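[grippers-list] Re: Handheld grippers: which finger pads for wet-room tasks?
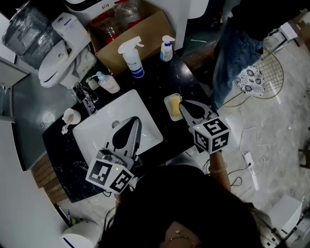 Vanity counter set-up, head camera view, right gripper close to the sponge.

From: Nabila Setiawan
To: grippers-list
Cc: Azlan Osman, Dewanti Sitompul

Hello all,

Replying to Jaanus, whose questions from earlier in the week I have kept below. Sorry for the length.

Jaanus Lill wrote:
> We are about to order handheld grippers for a set of bathroom and
> kitchen tasks and I have to choose between the Tumon pair and the
> Stostora pair. The Stostora is cheaper and lighter. The Tumon has
> the marker cubes fixed at the base and the Stostora has a single flat
> marker plate on the back of the hand.
>
> 1. How well does tracking hold up when the hands are low over a
> sink and the wrist is turned?
> 2. Do the standard pads hold a sponge without squashing it flat?
> 3. Is the head camera enough by itself, or do we need a second
> fixed one?
> 4. Anything you would do differently with the counter?
>
> We have a dark worktop with a glossy finish and I am a bit worried
> about that as well.
>
> Jaanus

On 1. We ran the same sponge task with both pairs, Dewanti wearing the head camera for one half and Intan for the other. With the cubes we lost the pose of one hand or the other in 6 runs out of 70. With the flat plate it was 55 out of 70. That sounds worse than the plate deserves. Most of the losses were short, and if your software can bridge a gap you would get a good part of those runs back. Ours can't at present. The plate goes out of sight as soon as you roll the wrist to get at something lying down, and picking a sponge out of a dish is nearly all wrist roll. With a cube you normally still have a second face towards the camera.

Two things about the cubes. They stick out at the base and they will knock against a tap if you come in from the side, so practise the approach a few times before you record anything. They also need to be kept dry. A drop of water on one of the squares is enough to spoil the corner detection, and you don't notice until you play it back. We wipe them between runs.

On 2. The standard pads are all right for a sponge. You have to close slowly. The Tumon fingers are parallel and stay parallel through the whole stroke, so the sponge is pressed evenly and comes up level. The Stostora fingers toe in slightly at the tips and tend to pinch one corner, after which the sponge swings. For pump bottles it was the other way round and I preferred the Stostora, as the toe-in gives you something to hook behind the neck of the bottle. We tried the soft pads from Purba on both. They grip better on wet plastic but pick up hair and lint, and after a day of work they needed washing with soap. I would buy one set and keep it for bottles.

The yellow sponge in the white dish is a good first object, by the way. It is easy to pick out from the counter, it forgives a bad grasp, and you can see from above how far the fingertips are from it. Small white things against a white basin are much harder for whoever is labelling afterwards.

On 3. The head camera looking straight down was enough for the pick and for the place. It is not enough if you care about height. From directly above, a gripper held over the basin and one resting on the rim look much the same, and we had to go back to the pose data to tell them apart. Azlan thinks a fixed side camera solves this and he is probably right, but it is one more thing to calibrate and one more thing to bump into in a small room. My advice is to start with the head camera only and see what you are missing.

If the operator has long hair, tie it back. A downward camera takes in the top of the wearer's head and whatever hair falls forward, and if they lean in to reach the far bottles it can cover the base of a gripper, and the cube with it. Bracelets have given us no trouble.

On 4. Our counter is black with white veining, and I had the same worry as you about the tracker getting confused by the pattern. It never did. The veins are irregular and the detector wants square corners. Shine is the real problem. We had a strip light directly overhead at first and the reflection washed out whichever cube face was turned up. Moving the light to one side fixed that. If you can't move yours, tape some baking parchment over it.

Leave the ordinary things out on the counter. We began with a bare top and the recordings were tidy and not much use. Now the bottles stay at the back, the cup stays by the front edge with its utensil in it, and the operator has to work around them. Dewanti shifts a couple of items between sets so that they don't end up always reaching along the same line.

Check your storage before you begin. The whole comparison came to 1218 clips including the practice ones, and we ran out of disk on the second afternoon. That was entirely my fault - I had worked it out for one camera stream and forgotten the wrist streams.

Batteries: the Tumon pair lasted through a morning. The Stostora needed a top-up before lunch, left hand first every time, which may just be our unit. Please tell me if yours does the same.

If it were my money I would take the Tumon for anything over a sink and not bother with the second pair. If most of your list is bottles and cupboards, the Stostora would do, provided you can make a cube mount for it. Azlan has drawn one and it fits, though the screws are a nuisance to reach with the battery in. He is at Dranthorpe until the end of March but reads this list, so ask him here and not privately, as I think a few others would like the drawing.

I have not tried either pair with gloves on. If anyone has, I would be glad to hear how the trigger feels.

Regards,
Nabila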